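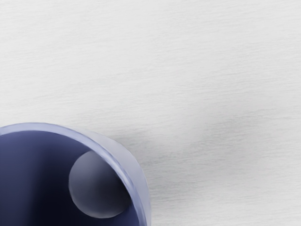

Department of Hospitality and Food Studies, Liswood College

Beverage Service 2: Cider with food
Notes for session 3

Read these before class. The tasting sheet is separate and should be printed out.

Cider styles on restaurant lists

Most lists in this area carry one dry cider and one sweet one, and leave it there. For this course we use four groups: dry still, dry sparkling, medium, and ice or dessert cider. Perry is made from pears and gets its own line on a menu. Do not list it as pear cider unless the producer does.

Acid, tannin, sugar

Acid does the same job as a squeeze of lemon. Sharp ciders go with fried food, oily fish and soft cheese. Tannin is the drying feeling on the gums, strongest in ciders made from bittersweet apples. It works with pork, sausage and hard cheese, but it tastes harsh next to very spicy dishes. Sugar softens chili heat. With desserts, the drink should be at least as sweet as the plate, or it will taste thin.

Case: Baluyot

Baluyot is a dining room with 188 seats that replaced its house white with a dry cider from Osow for one season, starting in September. The cider was offered with three starters and one main. In the first month the room sold 834 glasses. Servers reported that guests ordered it more often when the pairing was printed under the dish than when it had its own page at the back. The sweet cider from Tadura stayed on the dessert menu and sold slowly.

Questions we will discuss: where on the menu would you put the pairing, and what would you tell a guest who says cider is too sweet?

Serving

Sparkling styles go out colder than still ones. Pour 200 ml for a full glass. Open bottles of still cider keep a day or two in the fridge – sparkling ones should be used the same shift. Always taste from a fresh bottle before service begins.

Assignment

Write a pairing menu of four courses, one cider per course, with two sentences on each choice. Name the style, not just the brand. Due June 10, 2022, on paper or through the course page.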